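Communiqué de presse
7 juin

Cellule à deux bras : Handiment publie son carnet d'entretien, pannes comprises

Handiment, intégrateur de cellules robotisées pour la vente à emporter, met en ligne le carnet d'entretien complet de sa cellule Oler. Le document couvre 918 heures de fonctionnement et recense 143 interventions humaines. L'entreprise n'en tire pas de record et invite ses futurs clients à lire ces chiffres avant les plaquettes commerciales, les siennes incluses.

Le secteur promet volontiers des machines qui se règlent une fois pour toutes. L'expérience d'Oler incite à la prudence. Sur les 143 interventions, 111 concernent les pinces ou leur câblage : doigts à réaligner, serrage à reprendre, câble qui tire sur l'avant-bras en fin de course. Les bras eux-mêmes ont donné peu de soucis. Restent les présentoirs, qu'il suffit de déplacer légèrement pour fausser une prise.

Le sandwich triangulaire demeure l'article le plus exigeant. La pince doit descendre dans une corbeille en osier ronde et saisir le pain par un coin. Trop serrée, elle l'écrase ; pas assez, elle le lâche. Handiment ne prétend pas avoir trouvé de réglage universel et recommande de refaire l'essai à chaque changement de fournisseur.

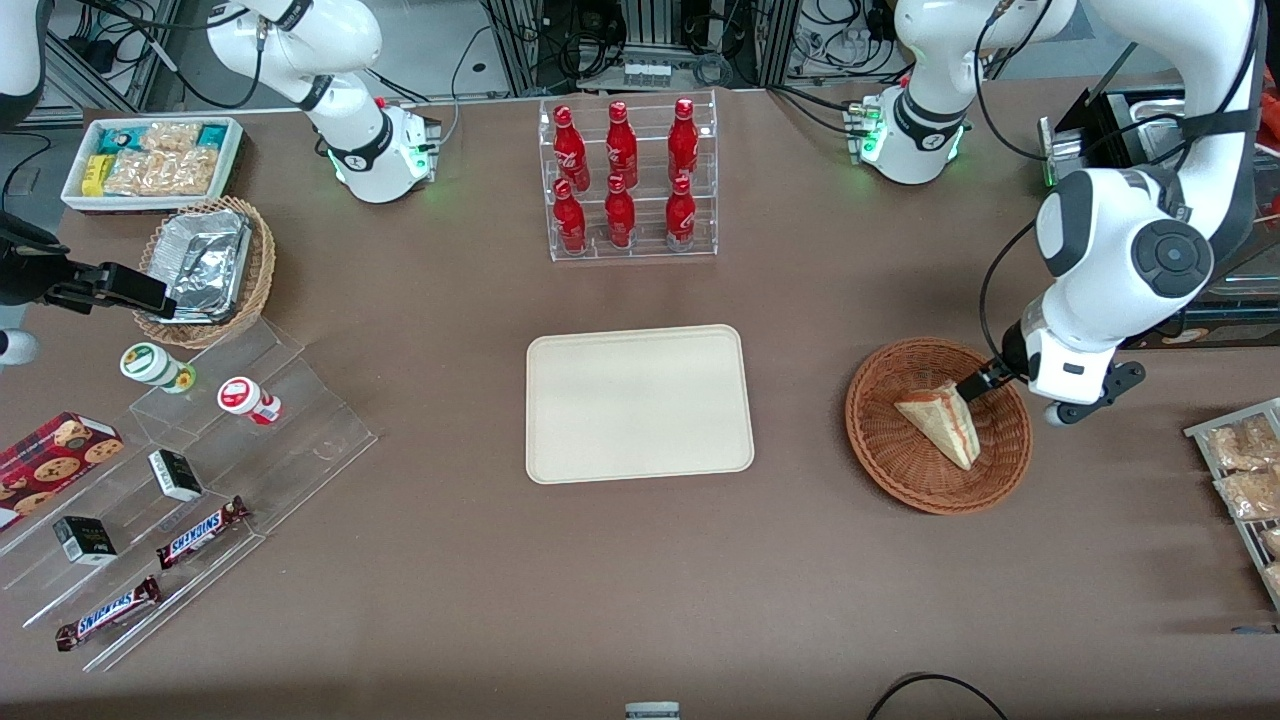 Ce que prévoit la procédure

Avant chaque mise en route, l'opérateur contrôle l'état des doigts, le cheminement des câbles le long des deux bras et l'accès à l'arrêt d'urgence. Il vérifie ensuite la position des corbeilles, des plateaux et des présentoirs transparents. Un cycle à vide, à vitesse réduite, précède toute manipulation de produits.

Toutes les 1 000 prises, les doigts sont démontés, nettoyés et remontés au couple indiqué dans le carnet. Cet intervalle a été fixé par tâtonnement. Il pourrait être trop long pour des emballages gras ou poussiéreux, et Handiment le révisera au besoin.

Une maintenance à distance jugée insuffisante

Le logiciel de suivi Onano signale les efforts anormaux et les arrêts. Il ne voit ni un câble qui commence à frotter ni un présentoir mal reposé après le ménage. Handiment maintient donc une visite sur place dans tous ses contrats et déconseille les formules reposant sur la seule télésurveillance.

Un second carnet, établi sur le site de Dunmore avec un autre assortiment, paraîtra en octobre. Les deux documents seront diffusés sans retrait des incidents.

Contact presse : service communication de Handiment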